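The Quiet Room at Parkthorpe

The ticket said the Kerumon Dome would let him walk inside a storm. Đức Mai had paid for it himself, and he read the small print in line. Eight hundred speakers, 600 panels of light, floor to ceiling. Nothing about the storm.

"It's weather," said Cadi Prydderch. "You get weather outside for free."

"Then why did you come?"

"You had two tickets."

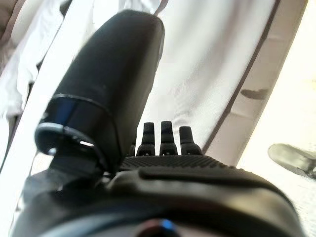 1. The Lobby

A girl from Flisport, the company that built the place, handed out felt slippers and told them to let go of their expectations. Đức had let go of his in the parking lot. On the wall a screen said 655 visitors had cried so far. He wondered who kept the tally, and what they did about allergies.

Cadi took the slippers a size too big and shuffled in ahead of him.
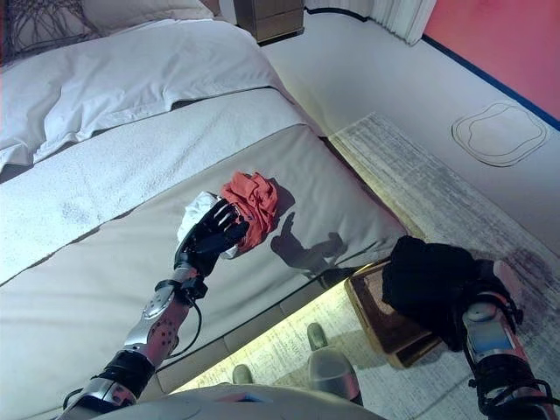
2. The Storm

It started with a low hum and a gray smear along the floor. Then the walls went dark and rain fell upward, which he supposed was the art. A voice asked him to remember his first thunder. He remembered a bus shelter and a wet sandwich.

Somebody behind them gasped. Đức turned to see if it was staff.

When lightning crossed the ceiling he flinched, and was annoyed about it. A loud noise will make anyone flinch. You could do the same with a pan lid.

After twelve minutes the lights came up, and a door opened straight into the gift shop. He stood by the postcards, still in his slippers, and said the whole thing was a screensaver with a budget.
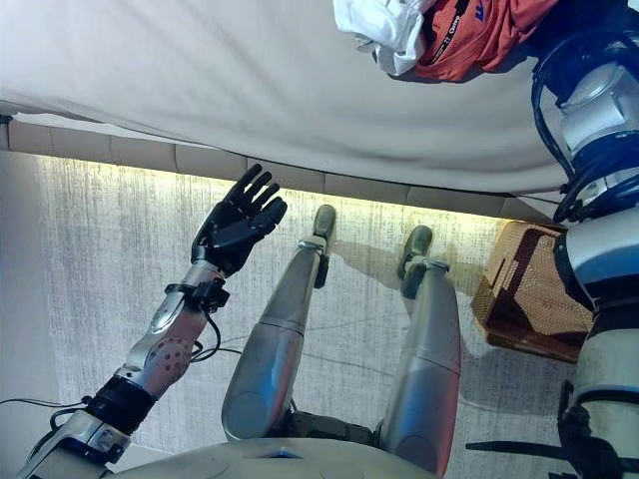 Cadi said she had liked the part where it went quiet before the rain, and could he please hold her coat, she was going around again.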